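3.2 Work surfaces and their finish

The second part of the survey dealt with the surfaces on which household tasks were carried out. Participating households in Hirkow and Lekota were asked to name the surface they used most often for sorting, folding and packing, and to say how they cared for it. A total of 496 usable answers were received. Answers that named more than one surface were assigned to the one listed first, following the coding rules set out by Mahlangu in the project handbook.

Surface color and pattern were recorded separately from material. This was a change from the pilot round in February, in which a single field had been used for all three and respondents had often filled in only the color. The revised form offered nine pattern groups, ranging from plain white to dark marbled finishes. Pale gray with a wood-grain pattern formed a group of its own, as it was frequently mentioned and could not be placed with either the plain grays or the brown wood tones. Figure 2 shows a surface of this group. The streaks run parallel and differ slightly in shade, so that lighter and darker strips alternate across the surface.

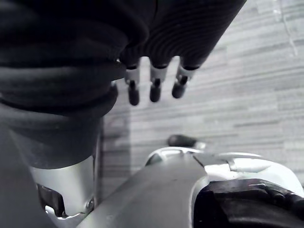

Figure 2. Light gray surface with a streaked wood-grain pattern, with three dark fingertips held above it.

3.3 Visibility of small items

Respondents were also asked which items they most often overlooked when clearing a surface at the end of a task. Clear tape, sewing pins, rubber bands and paper labels were named in both towns. Households with a patterned surface mentioned light-colored thread and narrow strips of paper more often than households with a plain one. Several wrote that such items were easy to miss when they lay in line with the grain, and that they found them by wiping a hand across the surface.

The form did not ask about lighting, and this limits what can be said about the role of the pattern. A number of respondents added remarks on the subject without being asked. Those who worked near a window reported that reflections made part of the surface hard to check in the morning, and two households had moved their packing area to another wall for this reason. The remarks were kept in the Skikivura archive but were not coded.

3.4 Care and wear

Most households cleaned their main work surface with a damp cloth and a mild detergent. Wear was reported chiefly along the front edge and in the places where boxes were pulled across the surface. Respondents with a gray wood-grain finish tended to describe fine scratches as hard to notice when they followed the direction of the streaks and easy to notice when they crossed them. Respondents with plain dark finishes reported the opposite concern, namely dust and finger marks that became visible within a day of cleaning.

Protective mats were in use in about a third of the households that packed goods for sale. Mats were usually put away between tasks, and the answers given for wear refer to the surface itself. Material was entered as stated by the respondent and was not checked by the survey staff, so the material categories in the following section should be read with caution.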